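Ova Throttle Logs

Battery and heat readings from phones that get warm when you ask them to do things. Last updated 17/05/2018.

What's in it

One CSV per phone, plus a file called notes.txt that started out tidy. Each row is one reading: seconds since the run began, clock speed of the big cores, clock speed of the little cores, battery percentage, battery temperature and whatever the phone claimed its skin temperature was. Phones are optimistic about that last one, so treat the column as a kind of press release.

There are 8 handsets in total. 6 of them finished every run. The other 2 shut themselves down during the long video export, and their files stop where the phones did. I left them in.

How the readings were taken

Every phone was reset, updated, charged to full and left alone until it stopped installing things nobody had asked for. Then it ran the Srour loop, a script that opens a browser, plays a video, exports a video and pretends to be a game, in that order, for 17 rounds. Brightness was fixed at half. Airplane mode was on, except for the browser step, which reads pages from a laptop on the same desk over Wi-Fi.

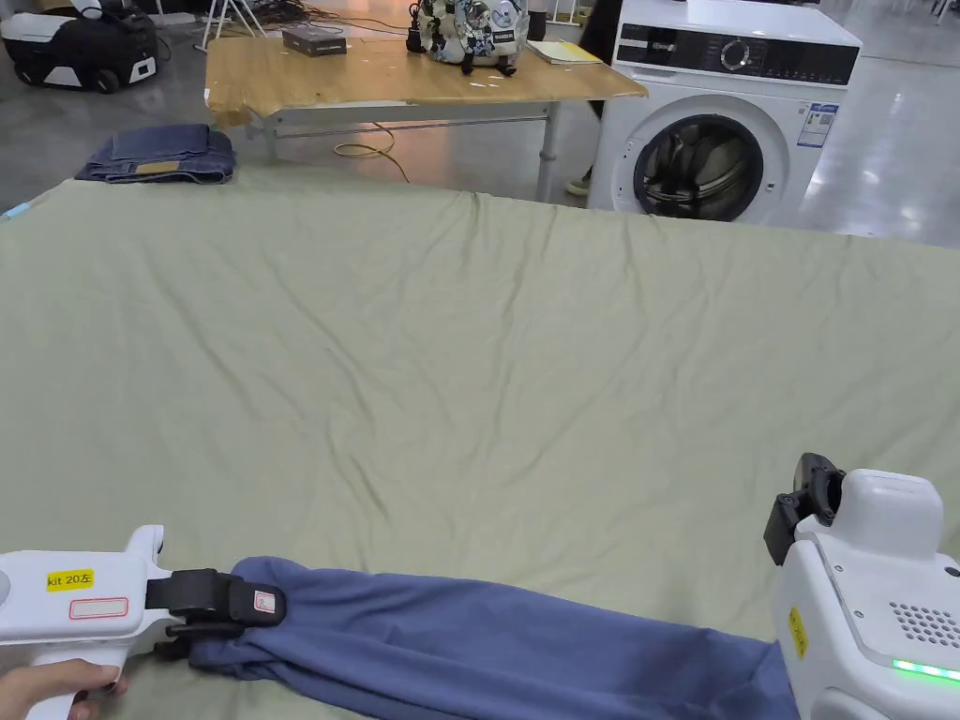
Cases were off for all runs. I know most people keep theirs on. If you want numbers with a case, the script is in the tools folder and you are welcome to cook your own phone.

Known problems

The Pullent handset reports its temperature in tenths of a degree, except after a reboot, when it reports whole degrees. The loader fixes this. If you skip the loader, you will discover a phone that runs hotter than an oven, and you will write to me about it.

Clock speeds are sampled once a second. Short bursts fall between samples, so please don't use this to argue about peak speed. People have tried.

The Trornbridge phone has a "performance mode" that was left off. With it on, the phone gets warmer and the scores don't move. Those runs are in extras and aren't part of the main set.

Battery percentage is whatever the system said. Several phones sit at 100 for a suspiciously long time.

Loading it

Run load.py with the folder name. It writes one merged file and prints a warning for each gap. There will be warnings.

License

Free to use and share with credit to Ova. Corrections go in the issue tracker, ideally with the file name and row number. A new batch is planned for December, with the same loop and a bigger desk fan that will be pointed at me.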